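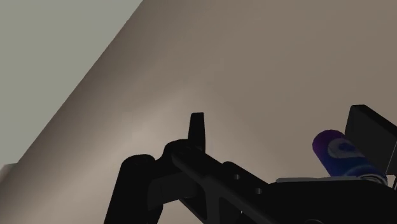 Giorgia Ruggiero thinks I should send the whole thing back and keep my money. She said so before I'd even got my coat off, and she said it again over the soup, and I wrote it down on the back of the gas bill so I'd remember to be fair to her in here. Her point is that a simulator license for a gripper is a strange thing to pay for when the gripper itself costs what it costs, and that 1,338 for a year is a lot for a shop the size of ours. She may well be right. She was right about the van.

27/02/2023

So, the Unditz trial. I've had it going on the old desktop since breakfast and I'm fonder of it than I expected to be, which makes me a poor judge, I suppose. You get the gripper, all in black, and a few plain rooms to put it in, and a little box of things to pick up. I went for the blue and purple can with the white swirl on it, mainly because it's pretty. The rendering is very bare, just smooth walls and soft light, and I find I like that (Anqi Guo says it looks like a dentist's waiting room, but Anqi says that about most places).

I set it to run 100 tries with the can lying at odd angles, and it finished 80 of them the way I wanted. The other ones I'd like to go back through tomorrow with a cup of tea, one at a time, because the log only says "contact lost" and I can't tell if that means the can slid or my settings were silly. Quite possibly my settings. I had the closing speed at 28 all morning before I noticed it was meant as a percentage.

The view from close up on the gripper is the part I'd pay for, I think. You get right in among the linkages, down to the little round holes in the arm, and you can see how the can sits against the block. Our old program from Griffiths only ever gave us the whole bench from far away, and I used to squint at it until my head hurt.

What I don't care for is the manual, which was plainly written by someone in a hurry, and the help line, which is in Uden and closes before we've had lunch over here. I left a message for Arturo Pagano, who was so kind on the phone last time, and asked whether the price comes down if we wait till July. No answer yet.

Must ask Giorgia to sit with me and watch a run before she makes up her mind. Also bread, and stamps.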